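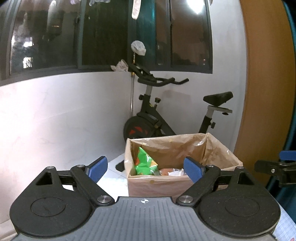 **Progress report: Shared Rooms and Household Waste, Griltivlow Housing Trust**
Submitted by Nazma Paul, project lead, to the Mondal Fund

The grant supports better waste handling in the shared rooms of two residential buildings, Trosisby and Hotudholm. The present report covers the period to the end of October.

**Work completed**

Lined bins are now in place in the shared rooms of both buildings, including the exercise corner at Trosisby. Residents had asked for a bin there in the spring survey, which drew 129 replies. Snack packaging was the item they mentioned most often. Kumudini Dewan has drawn up a schedule for changing the liners, and the cleaning team has followed it for 14 weeks.

Spending on liners and signs came to $588, within the approved budget line. Receipts are held by Fathima Bhuiyan and can be supplied on request.

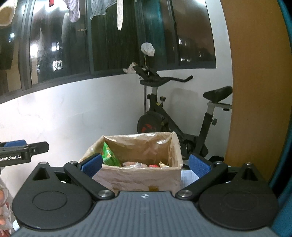
*Lined bin with snack wrappers, near the exercise bike.*

**Matters outstanding**

Wrappers continue to make up much of what is thrown away in the shared rooms. Most cannot go into the building's recycling, and the printed guide does not yet say so clearly. Piyumi Bhattacharjee is revising the text — the new version will be shorter and will list common packaging by type.

The liner schedule at Hotudholm has been harder to keep. Collection there falls on Monday, and bins filled over the weekend are sometimes missed. We propose moving the liner change to the evening before collection, at no added cost.

**Next period**

The revised guide will be posted in both buildings. Mwanahawa Obura will repeat the resident survey, and the results will be included in the final report.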